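Tudham Residents' Association
Minutes of the spring meeting, held in the Henare Room, 7:00 p.m.

Present: the chair, the secretary, and members from Ruren Street, Brollell Lane and the east side. Apologies were received from two households on Ruren Street.

1. Minutes of the last meeting
Approved with one correction. Item 4 should have said "drain," singular. The second drain is on county land.

2. Matters arising
The broken bench at the bus stop has been removed. The county has not said when it will be replaced. The secretary will write again in April.

The sign at the Brollell Lane footbridge is still facing the wrong way. A member offered to turn it but was reminded that the post belongs to the county.

3. Water bills
The chair reported on the reply from Henare Water about the new standing charge. The charge goes up by $25 a year for every household on the Tudham line, including those with a shared meter. The company's letter says the increase pays for replacing the old main under Ruren Street. It does not give a start date for the work.

Members with shared meters asked if they would be charged once per meter or once per household. The letter can be read both ways. The secretary will ask for a clear answer in writing before the next bills go out.

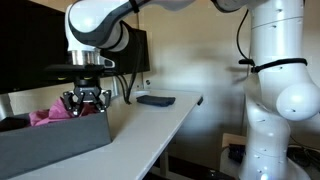

A member from Brollell Lane said that the main under Ruren Street was patched only a few years ago and asked why the whole length now had to come up. She had kept the notice from that time and it promised no further digging. The chair asked for a copy of the notice to send along with the secretary's letter.

It was agreed not to advise anyone to hold back payment.

4. Traffic on Ruren Street
The counter was in place for one week. It recorded 979 vehicles on the busiest day and 898 on the quietest. The meeting had expected a bigger gap between the two. The figures do not show speed, and several members felt that speed was the real problem, mainly between the bakery and the bend.

Proposed: to ask the county for a speed survey on that stretch. Carried, one against. The member voting against wanted the parking by the bend dealt with first and asked for this to be noted.

5. Accounts
The balance stands at $76 after the room hire was paid. The printing bill for the newsletter has not come in. Dues for the coming year were left unchanged.

6. Plant sale
To be held on the green as before. Tables are to be brought by 8:30 a.m. Anyone with spare pots should leave them at the side gate on Brollell Lane, not the front. Tomato plants will be priced the same as last year. There was a long discussion about whether to sell mint, and it was left to the people running the table.

7. Other business
Leaf bags are still being left beside the recycling bins. A note will go in the newsletter.

The hedge at the corner of the green needs cutting back on the road side before the birds start nesting.

The meeting closed at 8:40 p.m. Next meeting in June, same room.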